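Bramthorpe workshop bets on a gripper it still steers by hand

Two members of the Bramthorpe shared workshop say their homemade gripper, named Paster, will one day tidy a closet without help. For now, a person has to hold it.

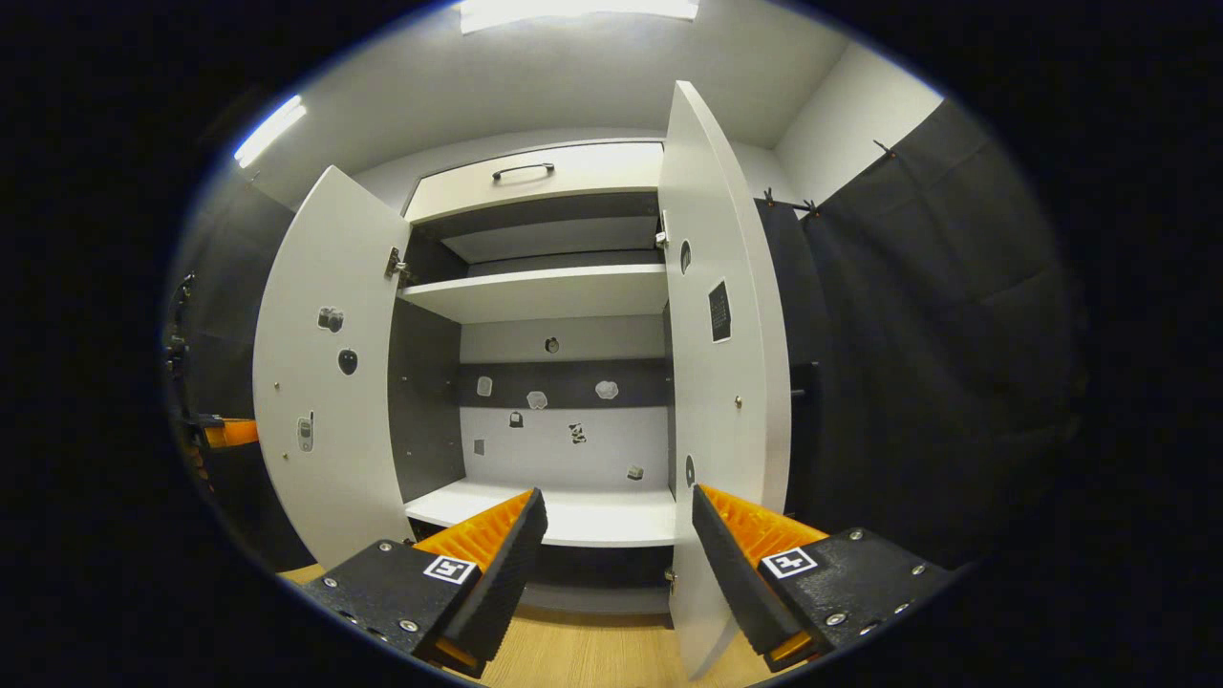
The hand-held gripper at an open wardrobe cabinet in Bramthorpe.

Amarachi Onyeka and Ebuka Ojo have spent $2,000 on the build since March. Onyeka says they have 101 practice runs recorded. She would not say how many were any good, and no arm has been bought to carry it.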